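Front Desk and Records in a Small Practice
Week 6 handout: Repeat prescriptions, and what to do when the screens go dark

Thursday, March 16, 2023

Welcome back, everyone. Last week ran over because we got talking about telephone triage (my fault, I do love a triage story), so I've moved the end of that material into the reading for April and we'll start fresh today with repeat prescriptions. Please keep this handout next to your week 4 notes on patient identity, because I'm going to lean on them quite a bit.

Our practice for the whole course is still Holroyd Family Medicine, with its 1,000 registered patients. Of those, 663 have at least one medicine on repeat, and 309 have three or more. Those two numbers tell you where the front desk's day goes. A patient may see a doctor twice a year and still speak to you every single month, and for plenty of people the voice at the desk is the practice.

1. The request

A request can come in by phone, on paper, through the patient portal, or from the pharmacy. Whichever way it arrives, write down the same things: full name, date of birth, the medicine as the patient says it, the strength if they know it, where they'd like to collect it, and how many days' supply they have left. That last one gets skipped all the time! A person with two weeks in the cupboard can wait for the normal turnaround, and a person who took their last tablet this morning can't.

Write the medicine down as you heard it, even when you're fairly sure it's wrong. In our class exercise the caller asks for "Cillix" and the chart shows both Cillix and Gunisine, which she takes at different times of day. Several of you quietly corrected her request to Gunisine because it was the one due. I understand why – you were being helpful – but choosing between two medicines is a clinical decision, and it goes to the nurse or the doctor with a note beside it.

2. The review date

Every repeat at Holroyd has a review date. If the date has passed, the request still goes forward the same day, marked "review due," and you offer the patient an appointment while you have them on the line. Please don't tell anyone their medicine has been stopped. It hasn't been, and it's a frightening thing to hear from a stranger on the phone.

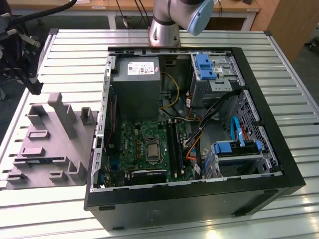 3. Working without the computer

Sooner or later the records system will be down on a busy morning, and the desk has to carry on with pens and paper. Holroyd keeps a downtime folder in the top drawer with request slips, a blank appointment grid, and the direct numbers for the local pharmacies. Start a slip for each caller, put the time on it, and be open with people about the delay. Very often the trouble is a single machine, and then you can simply move to another desk and log in there. If yours ends up on its side with the side panel off and the motherboard showing, leave the technician to it and take your folder somewhere else – you'll both get on faster. Do make sure that no slips, labels or chart pages are left behind on the desk you've moved from.

When the system comes back, enter the slips in time order, oldest first, and initial each one as you go. The paper goes into the day's envelope and stays there until a second person has checked it against the screen. At Holroyd the rule is that everything is entered within 60 minutes of the system returning, and if you can see you won't make it, ask for another pair of hands early.

4. A word on Astik

Astik is the message tool we use in the practice lab. Your login is the same as for the course site. Use it for passing requests to the clinical team, and keep each message to one patient, please, even if a mother calls about all four of her children at once. (She will.)

For next time

Read the chapter on referrals and bring your completed downtime slips from today. Come ready to play both caller and receptionist, and we'll swap halfway through.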